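Brernix Countertop Care: Frequently Asked Questions

Last revised Sun 29 August

What does Brernix contain?
Brernix is a water-based penetrating sealer for marble, limestone and other porous stone. It soaks into the pores and leaves no film on the surface. It does not change the color of most stones. Darker limestones may deepen slightly; test a hidden area first.

Do I need to seal a marble-look counter?
Only if it is real stone. Laminate, porcelain and quartz composite do not absorb sealer, and the product will dry on top as a haze. To check, place a few drops of water on a clean spot and wait 5 minutes. If the spot darkens, the surface is porous and can be sealed.

How much will I need?
One bottle covers 152 square feet of honed marble with a single coat. Polished marble takes up less. Sandstone and rough limestone take up a good deal more, and coverage should be worked out from a test patch.

How many coats should I apply?
Three for honed marble, one or two for polished. Allow three hours between coats. Wipe off whatever has not soaked in before it dries, using a lint-free cloth.
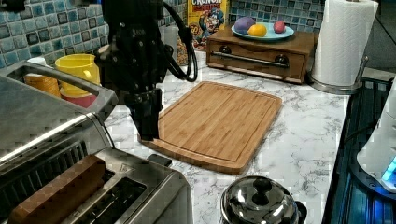 Drying time depends on air temperature and humidity. Below 50°F the sealer cures slowly and may stay tacky, so heat the room first or put the job off. The counter can take light use the next day. Keep oil, wine and citrus off it until the cure is complete.

Will sealer stop etching?
No. Etching is a chemical reaction between acid and the calcium carbonate in the stone. A penetrating sealer slows staining and has no effect on etching. Light etch marks on a polished surface can be treated with Sedia polishing powder. Deep marks need refinishing.

There is a white haze after application. How do I remove it?
Haze is excess sealer left to dry. Wet the area with fresh Brernix, let it stand briefly, then buff with a dry cloth. If the haze is more than a few days old, use Brurnel residue remover and reseal afterward.

What should I clean with?
Warm water and a pH-neutral soap. Do not use vinegar, bleach or scouring powder.

How often should I reseal?
Repeat the water drop test once a year. Reseal when the stone darkens.

Does Brernix expire?
An unopened bottle keeps until the date on the cap. Do not use product that has frozen. Bottles sold before July have the older flip cap; the contents are the same.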